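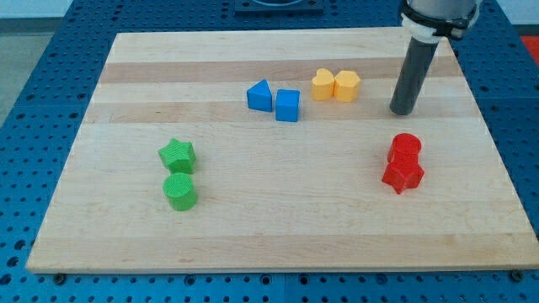

Reading time: 4 minutes

How does a robot sort blocks?

You have probably sorted blocks at some time in your life. You put the reds with the reds and the blues with the blues, and you hardly had to think. For a robot arm, the same job takes a lot of small steps.

The blocks on the wooden board come in four colors: green, blue, yellow and red. Each color has its own pair. The two yellow blocks are both hearts, but the two green ones are a star and a cylinder. A cylinder is the shape of a can of soup. The blue pair is a cube and a triangular prism, which has a triangle at each end. So these blocks are grouped by color. If you grouped them by shape, the green star would have to go and stand with the red star.

The Amum block kit

Amum is a sorting kit for schools, made by a small company called Sitompul. It does not come with a robot. A school or club that already has an arm buys the kit to go with it. In the box are a set of blocks, a book of task cards and a program that runs on an ordinary computer. The full kit costs $579. A spare set of blocks costs $122.

That is a lot of money for blocks. Most of it pays for the program and the cards.

What the robot has to know

Say the task card reads "put the blocks in pairs by color." Before the arm moves, the program needs answers to a few questions.

Where is each block? The program keeps a kind of map of the board. Every spot on the map has two numbers, one for how far across it is and one for how far back. You may have used a map like this in math class.

What color is it? A computer stores a color as numbers too. Red has a big number for red and small numbers for green and blue. Yellow is trickier, as it has big numbers for both red and green. A pale yellow in bright light can come close to white, and then the program may guess wrong.

Which way is it facing? A cylinder looks the same however you turn it. A heart does not. Turn a heart a little to one side and its outline changes, so the program has to learn what a heart looks like from many directions.

How the arm moves

A robot arm has joints, like your shoulder, elbow and wrist. Many arms have 6 of them. To move the tip to one spot, the program works out how far each joint should bend. It also has to stop the tip from bumping a block on the way, so the arm often goes up first, then across, then down.

Trying it out

Vasilis Shehu teaches at Ernstead School in Bristhorpe. His class used the kit from May 2019 until the summer break in July, and they wrote down every move the arm made. By the end they had 1,450 moves in their notebooks.

The class liked the color cards best. The shape cards were harder - the program sometimes mixed up the cube and the triangular prism when they stood close together. Moving them a little farther apart helped. Mr. Shehu would like the next version to have bigger print on the cards, and a shorter setup. The first setup took his class a whole lesson.

Try this at home

Find some blocks, buttons or crayons. Ask a friend to be the robot and close their eyes. Now tell them how to put two things of the same color together, using only words such as "left," "right," "forward," "back," "down" and "grab." Then swap places and try it with shapes.

Words to know

Joint: a place where an arm can bend or turn.
Prism: a solid shape with two matching ends and flat sides.
Program: a list of instructions that a computer follows.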